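# The Slowest Pair of Hands in the Laundry
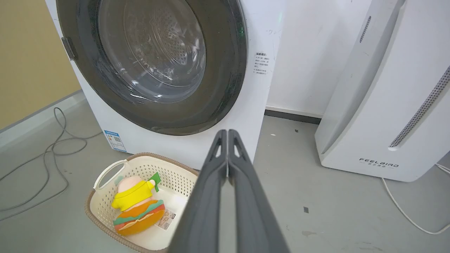
*The gripper at the washer door, with a basket and one plush toy in a hamburger bun.*

The laundry room at Trunus, a long-stay residence for traveling workers, handles 4000 items in a busy month. Until January all of them were picked up by people, a fact that struck someone in the head office as old-fashioned. The answer came from a company called Planeson, in two crates, with an invoice the laundry staff have asked not to be shown again.

The robot arm's job is easy to state. It takes things out of a basket and puts them into a washing machine. Later it takes them out of the machine and puts them back into a basket. In between, the machine does the washing, as machines have done for decades without anyone writing a feature about it.

Before the arm touched a guest's shirt, it trained in a side room the staff call the nursery, on the kind of washer you'd find in an apartment. It practiced on plush toys. A toy is soft, keeps its shape and doesn't write to the manager. A fitted sheet does none of these things well, and the arm met its first one much later, with the supervisor watching through her fingers.

The woman who runs the morning shift has worked in hotel laundries most of her adult life. She was told she would be "freed up for higher-value tasks," and she spent a week waiting to learn what those were. They were mostly standing near the robot.

"It's like having a nephew here for the summer," she says. "He's very polite. You have to put the sock in his hand."

That has changed, to be fair. By spring the arm could clear a basket of mixed clothes without help, provided nothing was inside out, knotted, or black on black. A person does the same basket in 4 minutes. The arm needs 7 on a good run. It does, however, begin at two in the morning, when the person is asleep, and there lies the whole business case. The night shift used to be two people and a radio. Now it's one person, the radio and the arm.

The second person wasn't fired. He moved to days, lost his night bonus, and got his evenings back, a trade he describes as "fine, if my landlord also accepts evenings." The union local negotiated a partial top-up that runs for a year. After that, everyone agrees, there will be another meeting.

What nobody budgeted for was the tidying. A human loader steps over a cable, nudges a basket with her foot and reaches around whatever has been parked beside the washer. The arm prefers its basket exactly where it was last time. So there is tape on the laundry floor now, and a laminated sheet about the tape. One of the loaders, a man of 60 or so who distrusts laminated things, has become the unofficial authority on basket placement. He also checks pockets, a skill the arm doesn't have. Last month's haul included a harmonica.

The residence's sister property, Clastine, is due to get its own arm next. Its staff came over for a morning to watch. They asked how fast it was, how loud it was, and who gets called when it stops. The answer to the last question was the morning supervisor, whose phone number is on the wall.

She got a raise for that, in the end. It took three emails and a quiet remark to the regional manager from Brandão, the consulting firm hired to measure the savings, that 100 percent of the restarts had been done by the same woman. Her new title is Automation Lead. She still does the fitted sheets.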